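Wasura hand gripper kit, worth it? (pair, blue pads)

Forum > Hardware > Grippers and teleop

tallowby
Thinking about the Wasura pair kit for laundry and bedding demos. $700 for two grippers, pads, charger. Anyone running it on cloth? Their page is all blocks and cups and I don't care about cups.

pinfold_r
Had a pair since spring. Good on thick stuff, towels, denim. Thin tshirt hems slip unless you squeeze hard, and then your hand is dead by lunch. Pads are the good part. Trigger is the bad part.

Kusico_fan
Get the Kusico instead. Lighter, pads swap without tools.

pinfold_r
Kusico fingers are too narrow for cloth, you get a point pinch and the rest just swings around. Tried it for a week and sent it back.

Kusico_fan
You had the old fingers then. New ones are wider.

pinfold_r
Wider by a hair. Still swings.

sachiko.okabe
Sachiko Okabe here, I buy for a small data shop, we have both. Agree w/ pinfold on cloth, disagree on the trigger. Ours loosened up after 10 hours or so of use. What bugs me is the spare pads, $31 a set plus shipping, and Hellwig sells what looks like the same pad cheaper. Haven't tested the Hellwig ones long enough to say they last.

tallowby
Do the Hellwig pads fit with no shim?

sachiko.okabe
Yes on our left one. Right one needed a little filing. Don't file the finger, file the pad.

dunmarsh
Ignore the pads, ask about support. I waited 109 days on a replacment handle. Would not buy again at any price.

pinfold_r
Mine took a week? Did you go through Lillilar or direct?

dunmarsh
Lillilar. So maybe that's on them. Still.

tallowby
OK ordered the pair, direct. Trying it on bed stuff now. Navy piece on top of the rose blanket, pinching right where the pads come together. Dark cloth on a busy print is what I need for my set so I went straight to that.

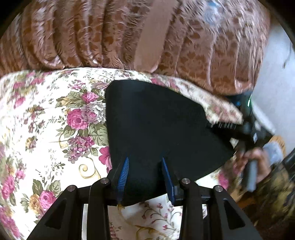 Day one notes

tallowby
- four screw heads showing on top of the fingers, checked all of them before starting, one was a bit lose
- pads bite well on a fold, single layer is hit or miss
- two at once is harder than I figured, my right hand lags
- grip is ok for size, I have big hands

sachiko.okabe
Right hand lag goes away. Go slow the first few sessions and toss those takes.

Kusico_fan
Single layer hit or miss = what I said. Try the Kusico before your return window is up.

tallowby
You didn't say that but ok. Will do hems tomorrow and post.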